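Brelteson mug set: data card and README

Maintained by Margit Hägglund. Arm, wrist mount and most of the wiring by Folke Viklund. Last edited May 20, 2022.

Read this before you download anything

This is a small set of recordings from a home-built arm picking up mugs on a kitchen counter. It was made in a house and partly in the shared workshop at Mirkport, on evenings, by two people with day jobs. If you want a benchmark, look elsewhere. If you want to know what a cheap arm does with ordinary crockery, there may be something in it for you.

I was against publishing it at all. Folke thinks any data is better than none. I think a lot of published robot data is a highlight reel with a license file attached, and I have tried to write this card so that nobody can mistake ours for one.

What is in the set

513 episodes. Each one is a single attempt to grasp a mug and lift it clear of the tray. Every episode has a wrist video, a log of joint positions, the gripper command, and a label. The longest attempts were cut off by the controller at 3000 control steps, and those are marked "timeout" whatever the arm was doing when the limit came.

Labels are: lifted, dropped, missed, pushed, timeout. I assigned all of them by watching the video. Folke's first version of the labels came from the gripper current, and it called a grasp successful whenever the fingers met resistance. Fingers meet resistance when they close on the tray rim, too. Those labels are still in the archive under "labels_old" and I would ask you not to use them.

The setup

The tray is pink plastic with a low rim, placed on a marble counter. The mugs are ceramic, in several colors, and they are put down standing or on their sides. We did not use markers or a fixed layout. Between episodes one of us moved things by hand, and people are bad at being random, so expect our habits to show up in the layouts. I never tested how strong that effect is and I don't believe anyone who says theirs is zero.

The arm started life as a Wekus kit. Very little of the kit is left past the second joint. The gripper is Folke's: two flat fingers on slotted rails, driven by one motor. The controller sits in a box Folke calls the Fröhlich, for reasons that go back further than this project.

The wrist camera looks down past the fingers. It sees the target well from a distance and badly at the end, when the mug fills the lower part of the view and the fingers cover whatever is left. 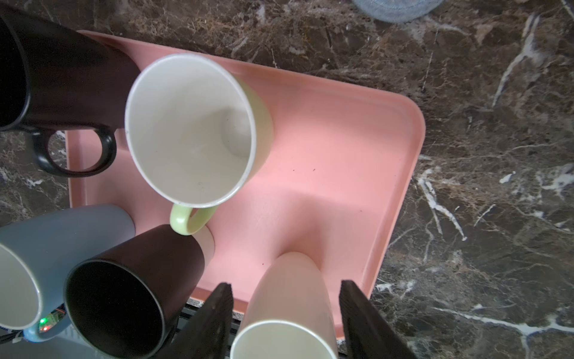 Wrist view with the fingers on either side of the cream mug. Pale green mug upright, the others on their sides.

Layouts like this one are where I would start if you want to judge the set. A mug on its side offers a curved wall, a rim and a handle, and the gripper can get into trouble with each. An upright mug is much easier on paper, but the handle direction matters more than we expected, and our scripted approach takes no notice of it.

The brown mugs deserve their own warning. They are dark inside and out, the fingers are dark brown as well, and the marble is brown with white and amber veins. A color threshold that works nicely on the pale mugs falls apart on these. Folke spent most of a weekend tuning one and got a very good result on the same images he had tuned it on. We dropped it.

How the episodes were collected

In 130 episodes a person drove the arm with a game controller. The rest ran from a script: move to a point chosen by hand on screen, descend, close, lift. There is no learned policy anywhere in this set. I mention it since two people have already written to ask which network we used.

The teleoperated episodes look smoother and have a better success rate. Don't read much into that. The person driving was allowed to pick the mug, and people pick the easy one. I did it myself and only noticed when going through the video.

Sessions were spread over 11 evenings. Lighting was whatever the kitchen had. Some sessions have daylight from the side at the start and lamps by the end, and the exposure on the wrist camera was left on automatic, so the pink of the tray drifts quite a lot between episodes. I left it uncorrected.

Known problems

The joint log and the video have separate clocks. Folke lines them up by the first movement of the arm, which is fine at the start of an episode and less fine at the end. If you need tight timing, check it yourself.

The second joint has play in it. The logged position is where the motor thinks it is – the fingertip may disagree.

Crumbs and small specks turn up on the tray in places. I did not remove them from the images and I did not always remove them from the tray. If your detector finds tiny objects, look before you celebrate.

Other things sometimes reach into view at the edge of the counter. They have no annotations. Only the mug being attempted is labeled, and only by color and by whether it stood or lay at the start.

There are no depth images, and no force data beyond motor current.

What I would not use it for

Claims about how well an arm handles mugs in general. We had one counter, one tray and one small collection of mugs, and any model trained on this will know that counter very well.

Comparing grippers. We changed the pads on the fingers partway through and the note of which evening that happened is in Folke's handwriting. I have entered my best reading of it in the session file, with a question mark.

Anything to do with safety around people. The arm was run with a hand on the power switch.

What it might be good for

Testing a success detector. The gap between the old labels and mine is a decent exercise, and the dropped episodes are more useful than the lifted ones. It may also do as a small extra test for something trained elsewhere, on cleaner tables. I'd be curious to see those numbers, including the bad ones.

Files

episodes/ – one folder per attempt, with video, joint log and gripper log
labels.csv – the labels to use
labels_old.csv – the labels not to use
sessions.csv – evening, lighting note, operator, finger pads
tools/ – Folke's playback script, which works on his machine and on mine

Changes

First version: everything, with the old labels.
Second version: relabeled by hand, timeouts split out from misses.
Current version: session notes added, color threshold code removed.

Corrections are welcome through the Brelteson issue page. Please give the episode number. "The labels seem off" is probably true, but I can't do anything with it.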